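Chores, robots and the sewing basket
Tillovstead newsletter, 11/18/20

Readers keep asking when a machine will do the ironing. Not this winter. We spent a day in August at the Herka hall watching the Sokon folding table deal with a pile of 60 tea towels, and it got through them in the time it takes most of us to do the whole wash, have lunch and lose a sock. It stopped twice to think about a hem.

The Voß shelf picker did better. It moved 982 boxes in a shift, all the same size, all facing the same way. Give it a bag of onions and it waits for help.

Mending is the job we'd hand over first, and here the news is odd. Two arms working over a practice pad can hold a curved needle and have a knotted stitch to show for it, on a cut in something pink and slippery.

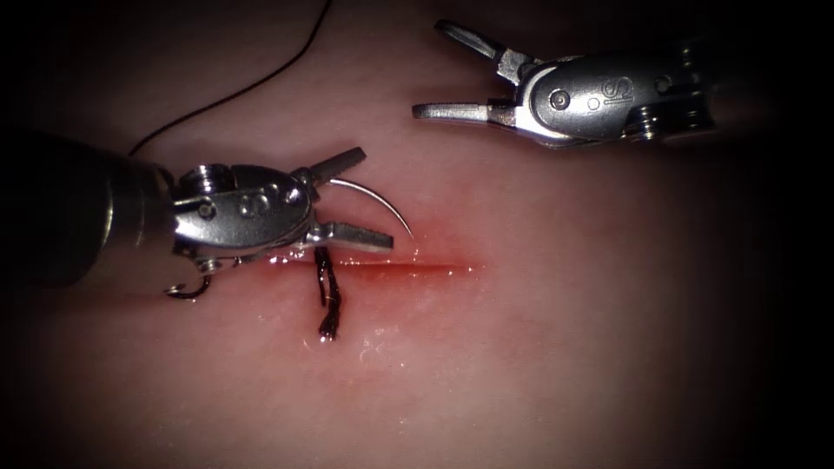 A button on a school shirt is still beyond anything we could find for sale, and the folding table alone costs nearly 300 a month to rent. For that money the tea towels can stay creased. We'll look at window cleaners in the next issue, weather permitting.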